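Home > Laundry and Appliances > Washers

Washer stops with water still in the drum, drain hose looks fine

Asked in July, viewed 1304 times, 3 answers

I have a Holport front loader that came with the house. For the last two weeks it has been stopping near the end of the cycle with several inches of water in the drum. The door stays locked. If I turn it off at the wall, wait, and run the drain and spin setting, it sometimes empties and sometimes just hums.

What I have done so far:
Pulled the machine out and checked the drain hose for kinks. None.
Took the hose off the standpipe and blew through it. Air goes through.
Ran a cycle with no clothes. Same thing, stopped with water in it.

It does not show an error code, only the "end" light blinking. The manual I found online is for the next model up and the lights don't match. I called a repair shop and they want $374 to replace the pump, part and labor, without looking at it first. The machine is probably not worth a lot more than that. Is there anything else I should check before I pay or start shopping for a new one? I have basic tools and don't mind getting wet.

Answer 1 (marked as accepted)

Check the pump filter before anything else. You didn't mention it, and a humming pump that works some of the time is very often a pump with something stuck in it.

On most Holport front loaders it is behind a small door at the bottom right. Some have a kick panel across the whole bottom instead, held on with two or three screws. Behind that you should find a round plastic cap, and usually a thin rubber tube next to it with a plug in the end.

Unplug the washer first. Turn off both water taps too. Put down towels and get a shallow pan, a baking sheet with a rim is good. Pull the thin tube out, take out the plug, and let the water run into the pan. With a drum that has several inches in it this takes a while. Expect to put the plug back and empty the pan a lot of times. It took me 30 minutes the first time. If your model has no tube you have to loosen the cap a quarter turn and let it dribble, then tighten it, empty the pan, and go again.

When the water stops, unscrew the cap all the way and pull the filter out. Clean off the lint under a tap. Then shine a flashlight into the hole. You will see a little plastic wheel at the back, that's the impeller. Turn it with a finger or the handle of a wooden spoon. It should turn in small jerks, because of the magnets. That jerky feel is normal and does not mean it is bad. What you don't want is for it to be jammed solid, or to spin completely loose like it isn't attached to anything. Jammed means there is something in there. Loose means the pump is broken and you do need a new one.

I have pulled out a bra wire, a bobby pin, two dimes and most of a baby sock from mine over the years. Go carefully, there can be broken glass or pins.

Put it back together, make sure the cap is tight and the threads aren't crossed, and run a short rinse with the kick panel off so you can see if it leaks.

Comment from the asker: Filter was packed with gray lint and a piece of a plastic collar stay. Impeller turns with the jerks you described. Ran two loads since and both drained. Thank you.

Answer 2

same thing happened with my Grulano, it was the pump. Just get a new pump, they are $20 for a no name one. two screws and two clamps. took me longer to find the pliers

Answer 3

I know this one is solved, but for people who find this page later and already have a clean filter, there are two other places to look.

The first is the hose between the drum and the pump. It is a fat rubber hose with ridges, and things get stuck in it before they ever reach the filter. You usually get to it by tipping the washer back against a wall or taking off the front panel. Squeeze it along its length and feel for lumps. If you feel one, loosen the clamp at the pump end and work the lump down.
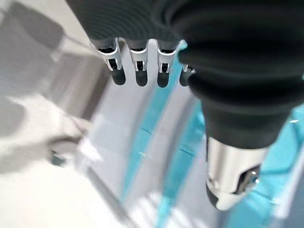
Spring clamps are a pain in a tight space. Use slip joint pliers on the two tabs, slide the clamp back up the hose, and leave it there until you are ready to put the hose back on. Take a picture on your phone of how the clamps are turned so the tabs end up facing the same way again.

The second is the standpipe. If the house drain is partly blocked, water can back up while the washer is pumping. Put the end of the drain hose in a bucket and run drain and spin, and be ready to stop it before the bucket is full. If it pumps hard into the bucket, the washer is fine and you need to snake the drain.

As for the cheap pump in the other answer, check the part number on the old one before ordering. I bought one that was listed as fitting my Schmieder and the plug was different.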